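Teleoperated demos: the arm keeps missing tool handles after training

Posted in Teaching by Demonstration

tulipmat_13

I'm recording demonstrations on a two-arm setup with leader arms, putting toy garden tools into a bucket. I have 301 episodes so far. The trained policy reaches the right tool but closes beside the handle. Do I need more data or better data?

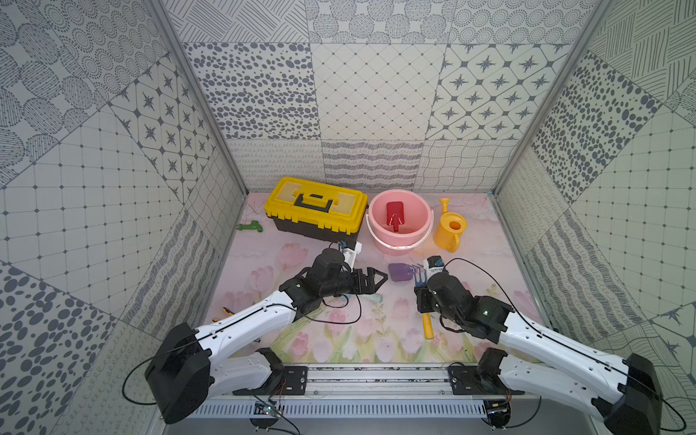
I drive both arms myself and the episodes last 44 seconds on average. The start layout changes every time, but I do tend to rush the last bit before the grasp.

Þórarinn Nørgaard

Better data first. We had the same trouble at Laxdal and it came down to how the operator drove. What I would change:

Pick one arm for each side of the mat and stick to it. If you need to pass a tool across, do it the same way each time.

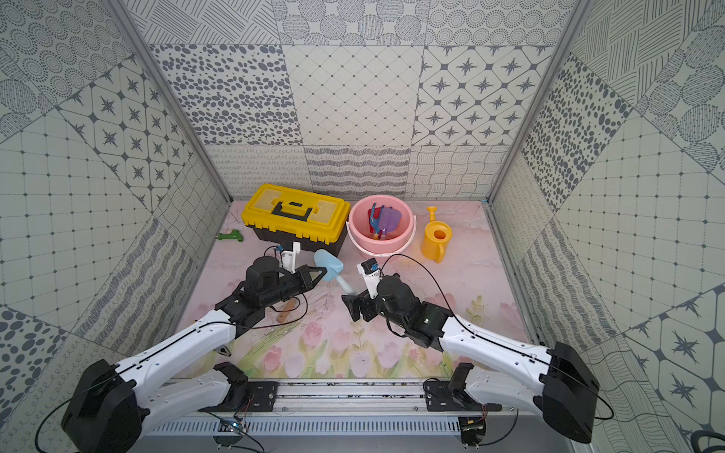 Slow down before you close. Get the fingers either side of the handle, stop for a moment, then grip. 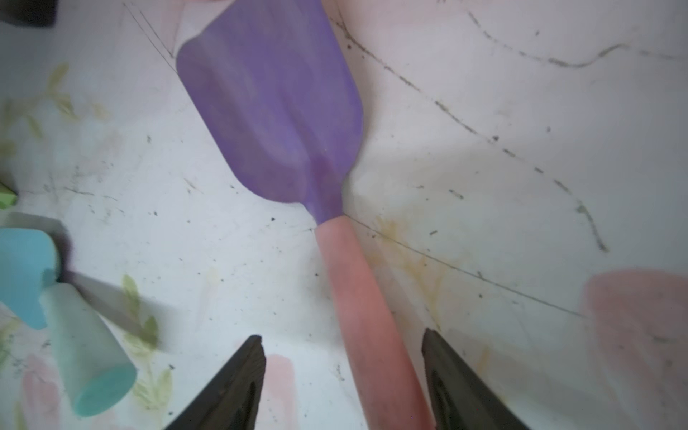 Operators watch the wrong view. Most people look at the arms directly and only glance at the wrist feed, but the policy has to learn the grasp largely from that feed. Drive the last few centimetres from it. With a pink handle sitting between two open fingers like that, you can judge the gap properly -- from the side you can't.

Throw out any episode where you nudged the tool and chased it.

Flenedcombe

Just record more. I got to 1,000 and it sorted itself out.

Lonolel_k

I wouldn't go to 1,000 before fixing the approach, you'll only teach it the rushing. Do check you are varying the angle of the tools too. Mine only ever learned handles that pointed straight at the gripper.
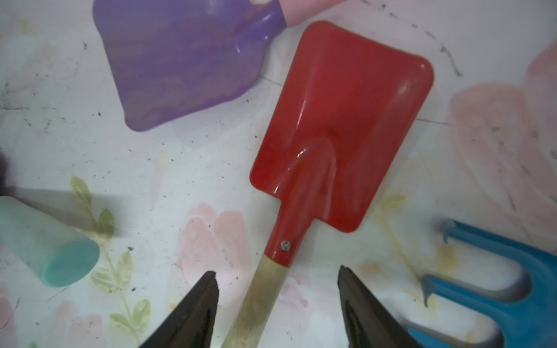
Wrist view, red shovel lying at a slant, fingers open.

Record a batch with each tool turned a different way, retrain, and compare it with the old policy on the same layouts.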